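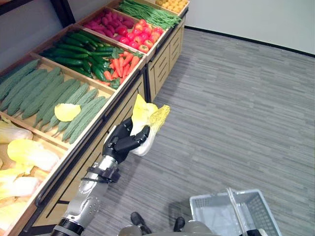 Troretti opens its doors for a grocery-picking demonstration, and asks visitors to keep their expectations modest

Troretti will hold an open afternoon on Monday at its Kandasamy Street site, where visitors can watch a two-armed walking robot fill a shopping basket from a greengrocer's display. Doors open at 2pm. There are 12 places in each group and booking is needed.

The company is wary of the claims made for machines of this sort. Picking a carrot out of a pile is a small job, and most shoppers do it while thinking about something else. A robot that can manage it on a quiet carpet, with good light and no queue behind it, has not shown that it can work in a shop.

"I have sat through plenty of these afternoons and clapped at most of them," said Csaba Vass, head of trials at Troretti. "Then you ask how many goes it took and the room goes quiet. We would like to be asked."

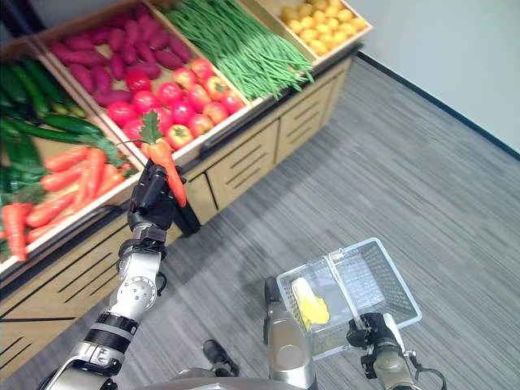 In that spirit, the figures will be on the wall by the door. In the latest round of trials the robot made 3,868 attempts to pick up an item and put it in the basket. It failed 816 times. A further 283 were stopped by a member of staff before they finished, and Troretti does not count those as successes, although it knows of firms that would.

The display is stocked with imitation vegetables. They do not bruise, which makes life easier for the robot - a point Mr Vass intends to raise before anyone else does. Trials with fresh produce are planned with the wholesaler Wavport, but no date has been agreed.

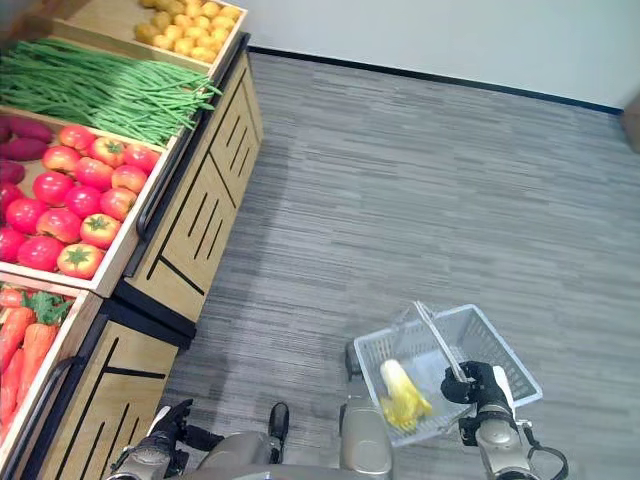 Will the robot be working in shops soon?
Troretti has no shop customer for it and is not taking orders. The trials will carry on until at least May, and the firm will decide after that whether there is a product here at all.

Visitors may choose which vegetable is tried next. Failed attempts will be left to run and will not be edited out of the recording, which goes on the Troretti website the same week. Tea is provided by the Pevov café next door.

To book, ring the Troretti front desk or reply to this notice. Press are welcome from 1.30pm.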